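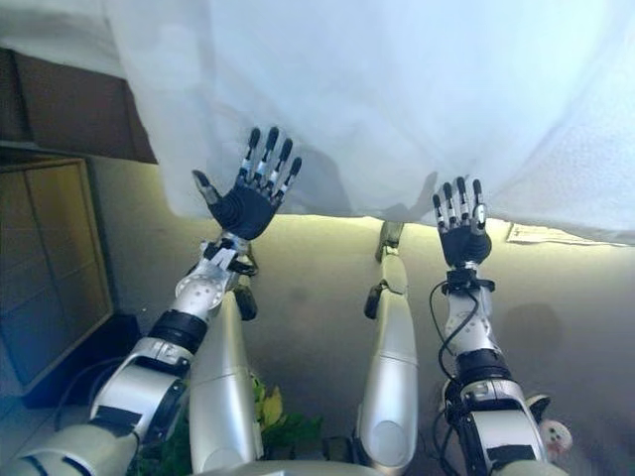
O pano branco, ainda pendurado.

Fórum Mudura > Casa e Têxteis > Cortinas translúcidas: forro ou sem forro?

gromthorpe_sul escreveu:
Mudei-me para um rés-do-chão virado para a rua e a vizinha da frente já sabe o que janto. Quero uma cortina branca que deixe passar luz. A loja Abeysekara pediu-me 1.300 euros por duas janelas, com forro. Por esse preço passo a jantar no corredor.

plininis escreveu:
Sem forro. Voile branco, o dobro da largura do varão, e bainha só depois da primeira lavagem. Eu fiz a bainha antes. Tenho agora umas cortinas muito elegantes que acabam 4 cm acima do parapeito.

Prasanna Chowdhury escreveu:
Discordo do Plininis, como é tradição neste subfórum. Voile sem forro funciona de dia. À noite, com o candeeiro aceso, é teatro de sombras e a vizinha nem paga bilhete. Varão duplo: translúcida à frente do vidro, opaca do lado da sala.

plininis escreveu:
Varão duplo numa parede de tabique. Boa sorte com as buchas.

Prasanna Chowdhury escreveu:
O meu está lá há 5 anos. Caiu uma vez, num domingo, e a culpa foi do gato.

Fathima Ranasinghe escreveu:
Meninos. Quanto à lavagem: 30 graus, pouca centrifugação, e pendurar ainda húmida, que o peso alisa os vincos. Quem passa voile a ferro tem tempo a mais ou um ferro a menos.

gromthorpe_sul escreveu:
E o dobro da largura é mesmo preciso? O meu varão tem 2 metros, isso já dá 4 de tecido.

plininis escreveu:
É. Com menos fica esticado e parece um lençol.

Prasanna Chowdhury escreveu:
Uma vez e meia chega perfeitamente.

gromthorpe_sul escreveu:
Vou comprar os 4 metros e logo vejo. Entretanto fechei as portadas.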